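Neka Hand-Guided Teaching: Set-Up Guide
Section 4. Teaching a folding task on a bed
Revised May 2021

Folding is a lovely first task to teach, and a humbling one, so please give yourself a quiet afternoon for it and don't worry if your early folds look a bit sad. In this section you hold the gripper in your own hand and do the job yourself while Neka records. Remote control has its own chapter (Section 5), and most people find it easier once they have a few hand-guided folds behind them.

Before you start

1. Charge the gripper to at least 80 percent.
2. Put a plain sheet on the bed and pull it more or less flat. A few wrinkles are fine.
3. Open the Worker panel, choose New Task, and give it a name you'll still recognize in October.

Recording a fold

4. Lay one T-shirt on the sheet, spread out, with the neckline where you can reach it.
5. Press Record and wait 2 seconds before you move.
6. Close the jaw on the edge of the fabric, lift gently, and carry it over to make your first fold. Go a little slower than you would by hand.
7. Set the flap down, rest the jaw on it for a moment, then open and move away.
8. Carry on until the shirt is folded the way you like it, and press Stop.

Note: Small creases in the body of the shirt can stay. Neka will meet plenty of them later on, and it may as well get used to them now.

Caution: Keep your free hand out of the jaw while Record is lit. If the fabric snags, press Stop before you pull it loose.
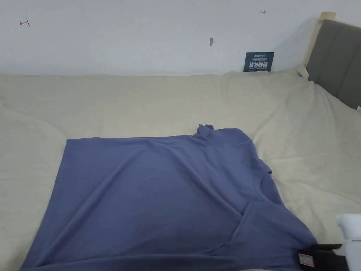
Brallow wrote to us after a long weekend of teaching: I kept smoothing every shirt perfectly before I pressed Record, and then Neka got stuck on the first rumpled one. Once I let the shirts land however they landed, it did much better.

9. Repeat steps 4 to 8 until the panel shows 200 saved folds. You can spread these over as many days as you please.
10. Delete any take where you dropped the shirt and started over.
11. Select Train and leave the gripper on its charger.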